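Folding Black Trousers: A Conversation with Urmas Kütt

This site uses cookies to remember your settings. By continuing to read you accept our cookie policy. Accept | Read more
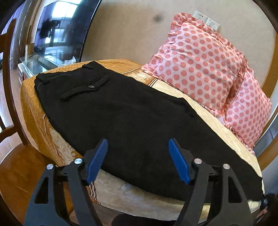
Start at the waistband

Urmas Kütt spent six years in the pressing room at Bukell before moving to Unura, where he now writes the care and packing instructions for the trouser line. We spoke for most of an hour, and the greater part of it was about one operation, the lengthwise fold.

"People fold from the legs up," he said. "They line up the hems and hope the top follows. The waistband is the stiff part. It has a facing, interlining, belt loops. Align that first and the legs will go where it tells them."

His method is plain. The trousers are closed at the front, held by the waistband and brought together so that one leg lies on the other. The seat is then pulled flat by the back seam. Only after that does he touch the hems.

He is particular about rear pockets. A welted pocket with a buttoned flap adds several layers of cloth in a small area, and under weight the button will mark whatever lies against it. "I keep the pocket side up. If it has to go in a stack, I put a sheet of tissue over the button. Two sheets if the cloth is thin."

The surface

Kütt has no objection to folding on a bed, although the pressing room used tables 60 inches long. A bed is what most customers have. The difficulty is the edge, where a bedspread curves down and the cloth laid over it picks up the same curve.

"Lay them diagonally if the pillows take up the head end," he said. "A straight run is what you want, and on a bed with a bolster and two pillows the diagonal is often the longest one left."

He also prefers a cover in a color that contrasts with the garment. Black cloth on a dark blanket hides its own fold line. On orange or cream the edge is easy to follow by eye. A woven cover holds the trousers in place better than satin, which lets the upper leg slide off the lower.

On wrinkles

Slight wrinkles after folding do not concern him. He separates them into two kinds – those lying along the leg, which usually drop out on a hanger overnight, and those crossing it, which need steam. Matte black cloth calls for a pressing cloth as well, or the iron leaves a shine on the seams.

"Shine is the fault I saw most at Bukell," he said. "You can sometimes lift it with steam and a brush. On some blends it stays."

For storage he allows up to 3 pairs in a stack, waistbands alternating so that the thick ends do not sit on top of each other. Wool goes on a hanger from September on, when it is being worn every week.

I asked whether he folds his own trousers this way. He said that he does, apart from the pair he gardens in, and went back to the matter of belt loops. They should lie flat before anything is placed on top. A loop folded over under a stack will keep the crease until it is pressed out.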